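Looking After Wooden Boards in the Kitchen and Workshop
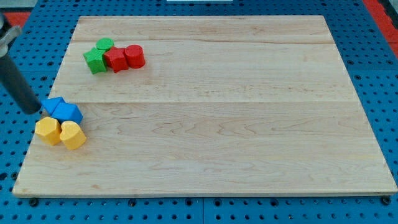

Words: Forholm Home Notes

A wooden board will last for decades if it is kept clean, dried properly and oiled now and then. Most of the ones that get thrown away have split along a glued joint or warped so badly that they rock on the worktop. Both problems come from water, and both are easy to avoid.

Everyday washing

Wash the board by hand in hot water with a little washing-up liquid. Do both faces and all four edges, even if you only used one side. Wetting one face and leaving the other dry makes the wood swell unevenly, and a board treated that way every day will start to cup within a few months.

Never leave a board to soak in the sink. Never put it in the dishwasher. Ten minutes in standing water does more harm than a year of chopping.

Wipe off the worst of the water with a tea towel, then stand the board on its edge so that air can reach both sides. A plate rack is fine. Do not prop it against a radiator or leave it on top of the cooker.

Stains and smells

Onion and garlic: sprinkle with coarse salt, rub with half a lemon, leave for 12 minutes and rinse.

Beetroot and berries: salt and lemon as before, but be prepared to do it twice. What is left usually fades.

Fish: wipe with a cloth dampened with white vinegar before washing. Hot water first tends to fix the smell.

Black spots: these are mould and mean that the board is being put away damp. Sand them out and let the board dry for two days before oiling. If they go deeper than a light sanding can reach, use the board for something other than food.

Keep one board for raw meat and another for bread and vegetables. Mark them on the edge with a small notch or a dot burned in with a hot nail, as pen washes off.

Oiling

Use food-grade mineral oil, sold by chemists and kitchen shops. Olive and sunflower oil go sticky and then rancid. Linseed oil is all right if it is the pure food-safe kind, but it is slow to dry.

The board must be bone dry. Warm the oil by standing the bottle in a jug of hot water, pour a little on and spread it with a folded cotton rag, going with the grain. Give the ends a second helping, as end grain drinks more than the faces do. Leave it for at least 8 hours, overnight if possible, and wipe off whatever has not gone in.

A new board wants oiling once a week for the first month. After that, once a month will do, and less often in a damp house. To check, flick a few drops of water on the surface. If they bead, leave it alone. If they soak in and leave a dark patch, it is time for another coat.

Pale woods such as maple and sycamore turn a shade darker and yellower with the first coat. This does not wash out, so try the underside first if you are fussy about colour.

Sanding a tired board

Deep knife marks hold dirt. Start with 120 grit wrapped around a cork block and work along the grain until the marks have gone. Brush off the dust, go over it with 180, then wipe with a damp cloth. The wood will feel rough again once dry because the fibres have lifted. A light rub with 240 takes them off for good.

Do both faces, even if the back looks sound. Round over the corners a little while you are at it.

Opened joints

Boards made from several strips sometimes come apart at a seam. If the gap runs right through, it is best to pull the pieces apart, scrape off the old glue and start again. Use a waterproof wood glue marked as safe for food contact. Spread it thinly on both edges, put the pieces together and clamp them with scrap wood under the jaws. Tighten until a thin line of glue squeezes out all the way along, and no further. Leave it clamped for a full day.

A hairline crack at the end of a board can be left if it is kept oiled, but look at it again in the spring.

Warped boards

Lay the board hollow side down on a damp towel overnight, then put it between two dry towels with a heavy weight on top. Change the towels daily. A slight warp may take 7 days to come out, and a bad one may never do so.

Last updated December 1, 2020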